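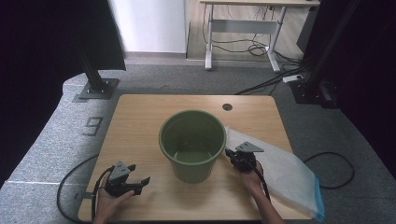 Balde de plástico verde-azeitona sobre mesa de madeira clara.

Relatório de visita: Feira de Horticultura Urbana de Indville

A delegação da associação deslocou-se a Indville no dia 8 de março para acompanhar a feira anual de horticultura urbana, instalada no pavilhão Humphreys. Participaram 28 expositores, na maioria viveiristas e produtores de substratos da região.

A manhã foi dedicada aos viveiros. A Memow apresentou o seu catálogo de aromáticas em vaso, com 200 variedades, e prestou esclarecimentos sobre prazos de entrega e condições para encomendas de grupo. Os preços mantêm-se até novembro.
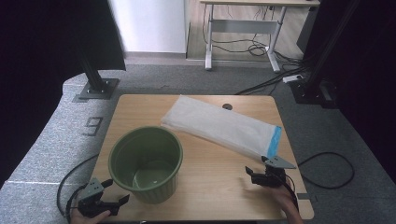
De tarde realizou-se a sessão técnica sobre rega e drenagem em varandas. Recomendou-se a escolha de recipientes com furo no fundo e a substituição parcial da terra no início de cada primavera. A Omitz distribuiu fichas de cultivo de tomate, alface e feijão-verde, que ficam disponíveis para consulta na sede.

A organização registou 837 entradas. O acesso por transporte público revelou-se limitado, com um único autocarro por hora a partir da estação. Os sócios interessados na encomenda conjunta devem inscrever-se na secretaria no prazo de 16 dias.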